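Pramden Forum > Arms and Grippers > Data Collection

Thread: Sorting task, what do you do with bottles that don't drop in?

hanne_i
Posted 3/21/23

We are recording teleoperated examples for a two-bin sorting task, grey bin for cans and the like, green bin for plastic and packaging. The arm has the soft lattice fingers and there is a wrist camera plus a fixed one. Target is 2,000 episodes before the first training run.

My question is about the tall bottles. A fair number end up lying over the rim or leaning out of the bin. At the moment the operator marks the episode as a success if the bottle is touching the bin and the fingers are clear of it. Fatima Omoregie, who does our labelling, wants all of those marked as failures. I'd like to hear what others do before we go back over the old ones.

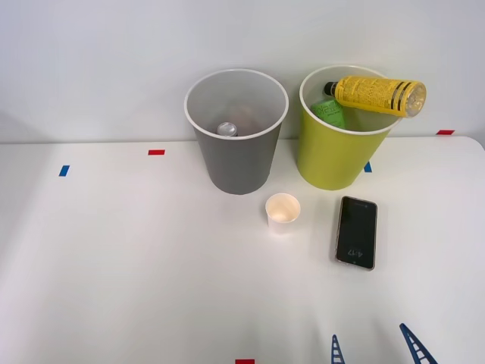 We also have a cup and a phone on the table in this set. The phone is a "leave alone" object and should never be picked. The cup goes in last. The tape marks are for setting the bins back in position between episodes, though we do shift the bins on purpose every so often.

clurkwood_lab
Fatima is right. If you call it a success, the policy learns that the rim is a fine place to let go. We had the same thing with cartons and had to throw out 115 episodes.

g_bittencourt
I don't agree with throwing them out. Keep them, but give them a third label. We use "in", "resting" and "out". Train on "in" only to start with, and you still have the others if you want a success detector later. Storage is cheap and operator time isn't.

Also, are you recording any corrections? By that I mean starting with a bottle already on the rim and having the operator push it down or pick it up again. Those were worth more to us than another pile of clean drops.

hanne_i
No corrections so far. The protocol says open the fingers, back off, end the episode. I could add a second task for it, but the reset takes longer, as somebody has to place the bottle by hand in a believable position.

adaeze_etim
Just don't end the episode. If the operator sees it hasn't gone in, let them carry on and fix it in the same recording. You get the mistake and the recovery together.

clurkwood_lab
And then the model copies the mistake as well. We tried it. It started putting things on the rim and then going back for them.

adaeze_etim
That depends on whether you cut the first part out. Mark the frame where the recovery starts and train from there. It's one extra key press on our Brosmont pedal. I'm not saying leave it all in.

g_bittencourt
Agree with Adaeze on the cut. Hanne, can your labellers tell from the wrist view alone whether a bottle is in? Ours could not always, so we made them check both cameras.

hanne_i
Mostly, but the wide lens bends everything near the sides and the two views can give you quite a different idea of how far something sticks out.
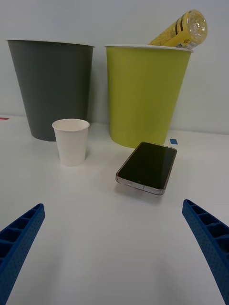 The rule I'm thinking of is that more than half the bottle has to be below the rim for "in". Fatima would have to judge that from the recordings, and I expect arguments about the ones near the line.

clurkwood_lab
Half is too generous for a bin that size. Two bottles like that and there's no room for the third. I'd say the whole thing below the rim or it's "resting".

adaeze_etim
A long bottle may never go fully below the rim if there's already stuff in the bottom. You'd be failing the operator for something they can't do. Either empty the bins more often or use deeper ones.

hanne_i
We empty them every 10 episodes. I don't want to do it more often, as I want examples with things already in the bins.

g_bittencourt
Then write the fill level down with each episode. You can sort out the rule afterwards if you have that.

hanne_i
Right. Three labels, both cameras checked, and a fill level of low, medium or high. I'll record some 50 corrections with the cut mark as a trial and keep them in a separate folder for now. Relabelling the old ones will probably run into May. If anyone has a labelling sheet they can share, please post it, ours is just a spreadsheet with a yes/no column.

adaeze_etim
I'll upload ours tonight. Ignore the last two columns, they're for the Kourkoulas arm.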